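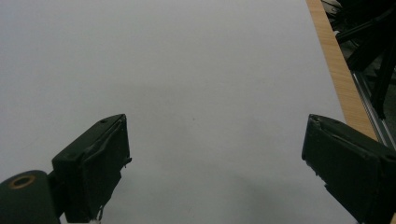

손에 쥐는 그리퍼로 시연 데이터를 모을 때도 따로 작업 규칙이 필요한가요?

로봇 팔이 없어도 규칙은 필요합니다. 작업대 준비, 손잡이 쥐는 법, 시작과 끝 자세, 버릴 에피소드의 기준을 글로 정해 두어야 여러 사람이 모은 기록을 한데 섞어 쓸 수 있습니다. 안전 쪽으로는 손가락 끼임, 케이블 걸림, 손목 피로 세 가지를 문서에 넣으면 출발점으로 충분합니다.

양손 그리퍼 시연 작업 수칙, 처음부터 끝까지
Fodasora 작업 수칙 16판 / 정리: Maarja Rebane / 2023년 2월 6일

16판이라는 숫자를 보고 꼼꼼한 팀이라고 생각하셨다면 감사한 오해입니다. 앞의 판 대부분은 오타를 고치거나, 오타를 고치면서 새로 낸 오타를 고친 것입니다. 초판은 57쪽이었고 끝까지 읽은 사람은 쓴 사람뿐이었습니다. 지금 판은 작업대 옆에 펼쳐 놓고 따라 할 수 있을 만큼으로 줄였습니다.

대상은 탁자 위에서 작은 생활용품을 집고, 옮기고, 내려놓는 양손 시연입니다. 바퀴 달린 로봇이나 사람 옆에서 움직이는 팔에는 이 수칙을 쓰지 마십시오. 그쪽은 위험성 평가부터 다시 해야 하고, 문서도 이보다 훨씬 재미없어야 정상입니다.

시작하기 전에 있어야 할 것

그리퍼 한 쌍(좌우 표시가 있는 것)
작업 목록과 물건 목록
마른 천과 물기를 꼭 짠 천
에피소드 기록지와 필기구
같이 일할 사람, 또는 최소한 불렀을 때 대답할 거리에 있는 사람

마지막 항목은 자주 빠집니다. Ivars Siliņa는 혼자 작업하다 케이블이 의자 다리에 감긴 채 기록을 이어 갔고, 그 에피소드의 오른손 궤적은 지금도 신입 교육에 쓰입니다. 본인 동의는 받았습니다.

1단계. 작업면을 비우고 닦습니다

작업면에서 목록에 없는 물건을 모두 치웁니다. 펜, 컵, 휴대전화, 어제 붙인 메모지까지 포함입니다. 그다음 꼭 짠 천으로 한 번, 마른 천으로 한 번 닦습니다. 얼룩 하나쯤은 괜찮지 않느냐는 질문을 자주 받는데, 하나쯤은 괜찮습니다. 문제는 얼룩이 늘 같은 자리에 있고 물건도 늘 그 옆에 놓일 때입니다. 모델은 우리가 가르치려던 것보다 쉬운 것을 기꺼이 배웁니다.

조명은 세션 도중에 바꾸지 않습니다. 그림자가 마음에 들지 않으면 세션을 끊고, 바꾸고, 기록지에 한 줄 적은 뒤 새 세션으로 시작합니다.

작업면 가장자리 바깥도 봅니다. 삼각대 다리와 받침대는 발이 닿지 않을 곳에 세우고, 한번 세운 뒤에는 옮기지 않습니다. 옮겼다면 보정을 다시 합니다. "거의 안 움직였는데요"는 보정값으로 인정되지 않습니다.

2단계. 그리퍼를 점검합니다

전원을 넣기 전에 손으로 천천히 여닫아 봅니다. 걸리는 느낌이나 긁히는 소리가 있으면 쓰지 않습니다.

관절의 나사가 돌아 나오지 않았는지 봅니다. 손가락 안쪽 면이 해지거나 들떴는지도 봅니다. 안쪽 면이 거칠어졌다고 당장 버릴 필요는 없지만, 언제부터 그랬는지는 적어 두어야 합니다. 새 면과 닳은 면은 같은 힘으로 쥐어도 미끄러지는 정도가 다르고, 나중에 그 차이를 설명해야 할 사람은 대개 그 자리에 없던 사람입니다.

손가락 두 개를 끝까지 벌린 상태와 끝까지 닫은 상태를 각각 한 번 기록합니다. 벌림 폭의 기준값이 됩니다. 이 순서를 빼먹으면 세션 전체의 폭 값을 추측으로 채우게 되고, 추측은 작업 수칙 어디에도 허용 항목으로 나와 있지 않습니다.

점검 중에는 링크 사이에 손가락을 넣지 마십시오. 사람 손가락 말입니다. 플라스틱 링크라 우습게 보이지만 살을 집는 솜씨만큼은 훌륭합니다.

3단계. 물건을 쥐어 봅니다

본 기록에 들어가기 전에 목록의 물건을 하나씩 시험 삼아 쥡니다. 길고 매끈한 물건은 양쪽 손가락이 비슷한 높이에서 옆면에 닿게 합니다. 한쪽이 높고 한쪽이 낮으면 들어 올릴 때 물건이 돕니다. 도는 물건을 손목으로 따라가며 바로잡는 것은 인간에게는 묘기이고 데이터에는 잡음입니다.

무르거나 탄력이 있어 보이는 물건은 처음부터 꽉 쥐지 않습니다. 닿을 때까지 닫고, 한 박자 멈추고, 들 수 있을 만큼만 더 닫습니다. 자국이 남을 정도로 쥐었다면 그 물건은 목록에서 뺍니다. 자국이 난 물건을 뒤집어 놓고 계속하는 방법도 있다고 들었습니다. 하지 마십시오.

겉에 가루나 긁힌 자국이 있는 물건은 써도 됩니다. 다만 세션 중간에 갑자기 닦지는 마십시오. 닦을 생각이라면 시작 전에 닦고, 안 닦을 생각이라면 끝까지 안 닦습니다. 일관되게 지저분한 편이 들쭉날쭉 깨끗한 편보다 다루기 쉽습니다.

시험 쥐기에서 세 번 연달아 미끄러지면 그 물건과 그 그리퍼의 조합은 보류합니다. 네 번째에 성공했다고 보류가 풀리지는 않습니다.
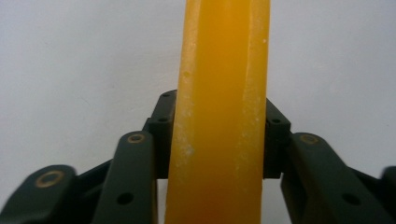
4단계. 자리에 앉아 시작 자세를 잡습니다

물건 배치는 배치표를 따릅니다. 배치표가 없으면 자기도 모르게 가장 집기 편한 자리에 놓게 됩니다. Lucero Villca가 예전 기록을 겹쳐 보았더니 물건 대부분이 오른손잡이의 오른쪽 앞, 손바닥만 한 구역에 모여 있었습니다. 다들 무작위로 놓았다고 믿고 있었습니다.

양손 그리퍼는 작업면의 좌우 아래쪽에서 시작합니다. 손가락은 작업면 안쪽을 향하게 하고, 작업면에 기대지 않습니다. 소매는 손목 위로 걷거나 끝이 조이는 옷을 입습니다. 늘어진 소맷부리는 물건을 쓸고 지나가고, 정작 입은 사람은 눈치채지 못합니다.

케이블은 작업면 바깥으로 늘어뜨립니다. 팔을 끝까지 뻗어도 당겨지지 않을 여유를 두되, 발에 밟힐 만큼 남기지는 않습니다. 이 두 조건을 동시에 만족하는 길이는 분명히 존재하며, 찾는 데는 의외로 오래 걸립니다.

5단계. 기록합니다

한 에피소드는 25초 안에 끝냅니다. 넘어가면 작업을 둘로 나누는 것이 맞습니다.

기록을 시작하고 시작 자세에서 잠깐 멈춥니다.
가까운 물건부터가 아니라 작업 목록에 적힌 순서대로 접근합니다.
쥐고, 들고, 옮기고, 내려놓습니다. 던져 넣지 않습니다.
손가락을 완전히 벌린 뒤에 물러납니다.
시작 자세로 돌아와 멈추고 기록을 끝냅니다.

받침에 물건을 올리는 작업이라면 받침의 방향도 배치표대로 둡니다. 비스듬히 놓으라고 되어 있으면 비스듬히 놓으십시오. 반듯하게 고쳐 주는 친절은 집에서 발휘하시면 됩니다. 한 손으로 받침을 잡고 다른 손으로 물건을 놓는지, 두 손이 따로 움직이는지도 작업 목록에 적혀 있어야 합니다. 적혀 있지 않으면 시작하지 말고 목록을 만든 사람에게 물어보십시오.

속도는 평소보다 조금 느린 정도가 좋습니다. 너무 느리면 로봇이 로봇처럼 움직이게 되는데, 그건 우리가 돕지 않아도 알아서 잘합니다.

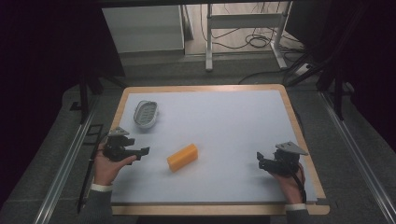 양손 시연 작업대: 비누 받침과 주황색 블록, 좌우의 손잡이형 그리퍼

6단계. 버릴 것을 버립니다

다음 에피소드는 표시만 하고 학습용에서 뺍니다. 원본 파일은 지우지 않습니다.

물건이 작업면 밖으로 떨어진 것
그리퍼 대신 손등이나 소매로 물건을 민 것
케이블이 물건에 닿은 것
중간에 누가 말을 걸어 고개를 돌린 것
시작 자세나 끝 자세가 빠진 것

놓쳤다가 다시 집은 에피소드는 버리지 않습니다. 기록지에 "재시도"라고 적고 남깁니다. 예전에는 이것도 버렸습니다. 그 결과 첫 시도에 실패하면 허공에서 정중하게 기다리기만 하는 모델이 나왔고, Stevel 쪽에 시연하러 간 날 하필 첫 시도에 실패했습니다. 관객 반응은 좋았습니다. 우리가 바라던 방향으로 좋았던 것은 아닙니다.

버릴지 말지 애매하면 작업자 본인이 결정하지 않습니다. 옆 사람에게 보여 주고, 옆 사람의 판단을 따르고, 판단한 사람 이름을 적습니다.

7단계. 쉬고, 적고, 치웁니다

에피소드 38회를 마치면 반드시 쉽니다. 아직 괜찮다는 느낌은 근거로 삼지 않습니다. 손목은 신호를 늦게 보내는 편이고, 궤적 그래프를 보면 본인이 피곤하다고 말하기 한참 전부터 손이 처지고 있습니다. 쉴 때는 그리퍼를 내려놓습니다. 쥔 채로 커피를 마시려던 시도가 있었으며, 결과는 부록에 넣지 않기로 했습니다.

세션이 끝나면 기록지에 작업자, 그리퍼 번호, 물건 목록에서 빠진 것, 조명 변경 여부를 적습니다. 화면에 얼굴이나 서류, 모니터 내용이 잡혔을 가능성이 있으면 그것도 적습니다. 개인정보 확인은 업로드 전에 합니다. 올린 뒤에 하는 확인은 이름만 확인이고 실제로는 사과 준비입니다.

바닥의 케이블과 전원 연장선도 봅니다. 지나다니는 길을 가로지르면 옮기거나 덮습니다.

자주 어긋나는 부분

좌우가 바뀐 그리퍼. 손에 익으면 표시를 안 보게 됩니다. 세션 첫 에피소드 전에 소리 내어 "왼쪽, 오른쪽" 하고 확인합니다. 민망한 것은 처음 며칠입니다.

보정을 건너뛴 오후 세션. 점심 전에 했다고 해서 오후에도 유효한 것은 아닙니다. 점심시간에는 누군가 반드시 받침대를 건드립니다. Kļaviņa 작업실에서는 아예 점심 뒤 첫 작업을 보정으로 못 박았고, 우리도 그대로 베꼈습니다.

설명 없이 바뀐 수칙. 현장에서 더 나은 방법을 찾았다면 환영합니다. 단, 그날은 옛 방법으로 마치고 다음 판에 반영합니다. 같은 세션 안에 두 가지 규칙이 섞이면 둘 다 평가할 수 없습니다.

다음 판은 6월에 냅니다. 한 판 고치는 데 검토까지 약 25일이 걸리니, 넣고 싶은 항목이 있으면 미리 Maarja Rebane에게 보내 주십시오. 제목만 있고 본문이 "알아서 주의"인 제안은 반려합니다.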